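4.2 What people mean by "tidy"

The second round of the survey asked householders to tell us which of their kitchen cupboards they regarded as tidy, and then to explain the word. We had expected the first part to be hard and the second to be easy. Of the 300 households approached in Gratness and Drunditz, 217 returned a usable form, and nearly all of them could point to a tidy cupboard without hesitation. The explanations ran to several pages in places and seldom agreed with the cupboard.

Three uses of the word came up often enough to be coded. In the first, a tidy cupboard is one whose door closes. This was the commonest meaning in Gratness, where kitchens are small and doors are under some strain. In the second, tidy means that like is kept with like, although what counts as like was left to the household. One respondent kept custard powder beside the turmeric on the grounds of colour; another filed all food by the relative who had bought it. In the third, which we call the archival sense after Fuchs (personal communication), a cupboard is tidy when its owner can find a given item in the dark. Lutz Fuchs has since asked us to note that he meant this as a complaint about his own kitchen.

Tins deserve a paragraph to themselves. They stack, they keep, and they put off the moment of decision for years at a time. Respondents who threw away a soft carrot without a thought would defend a tin they had no plan to open, often with reference to bad weather. Forms from Drunditz mention snow in this connection, a little hopefully. The oldest tin reported had moved house twice with its owner and was spoken of with more warmth than the second house.

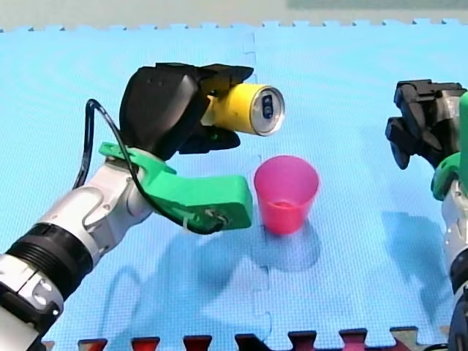 Figure 8. A yellow cylindrical can, held in a gripper.

The shape of the tin matters more than the earlier literature on storage allows. Jars were turned so that their labels faced the front; tins were stacked as they came. When asked how they told one tin from another, respondents spoke first of colour and size, and only then of reading. Several admitted to having opened peaches in the belief that they were tomatoes. In most cases the peaches were eaten and the tomatoes went back on the list.

Lists, where they existed, were kept on the inside of the cupboard door and were out of date. Gonçalo Aguiar, who coded this part of the material, proposed a measure of drift between list and shelf, and we used it until it became clear that the two had never matched to begin with. We have kept the measure in the appendix, as it took him most of October.

A word on the Hevau forms. These were gathered earlier as a trial, using the Rodrigues scale, which scores a cupboard from one to eight by looking at it with the door open. The scale is quick to use and gives pleasingly firm numbers. Its weakness is that householders were told of the visit beforehand, and the scores mostly record what a person can do with a cupboard in an afternoon – in two cases, by moving everything in it to the bedroom. We therefore leave the Hevau scores out of the tables that follow, and turn in the next section to drawers.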